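**Paltero : le meuble blanc de la salle commune cherche son contenu**

Mars 2023. Celles et ceux qui ont poussé la porte de la salle commune de Paltero ces derniers jours ont déjà fait la connaissance du grand meuble blanc à casiers, arrivé en pièces détachées et monté en une soirée (une longue soirée, il faut bien le dire, avec du thé, des biscuits et deux notices qui ne se suivaient pas tout à fait !). Il remplace les vieilles étagères du fond, que beaucoup d'entre nous regretteront un peu, malgré leur fâcheuse tendance à pencher vers la fenêtre.

L'idée vient de Shobha Nair, qui anime l'atelier de couture et qui rêvait depuis longtemps d'un endroit où chaque activité aurait sa place, sans qu'il faille déplacer les jeux de société pour atteindre les bobines de fil. Le meuble a été acheté d'occasion chez Shaikh, le dépôt-vente de la rue du Moulin, pour 50 euros, livraison comprise, et nous remercions toute l'équipe du magasin pour sa patience devant nos hésitations, nos mètres rubans et nos allers-retours.

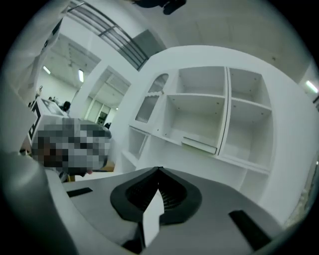

La répartition se décidera ensemble, comme toujours chez nous. Les grands casiers iront sans doute aux livres et aux boîtes de jeux, et Shobha aimerait garder la partie fermée, derrière la petite porte arrondie, pour les ciseaux et les aiguilles. « J'ai passé des années à chercher mes épingles dans la caisse des dominos, raconte-t-elle en riant. Si chacun remet les choses là où il les a prises, même à peu près, je serai la plus heureuse des couturières. » Les tablettes reposent sur des taquets et leur hauteur peut donc encore changer ; que les amateurs d'albums grand format se rassurent, on trouvera bien un moyen de les loger.

Un après-midi de rangement est prévu le 16, à partir de 14 heures, et tout le monde est le bienvenu, y compris les enfants, qui se chargeront de dessiner les étiquettes. Venez avec des boîtes si vous en avez qui dorment chez vous (les boîtes à chaussures conviennent très bien), des feutres et, pour les plus gourmands, un gâteau à partager. Les livres en double seront mis de côté et proposés au troc de Kutgate, en juin, où nous tiendrons de nouveau une table.

Pour les dons de jeux, merci de vérifier qu'il ne manque pas trop de pièces avant de nous les apporter : nous avons encore en mémoire ce magnifique puzzle de 500 morceaux auquel il manquait presque tout le ciel. On peut déposer ses affaires à l'accueil aux heures d'ouverture, ou laisser un mot à Shobha à l'atelier de couture.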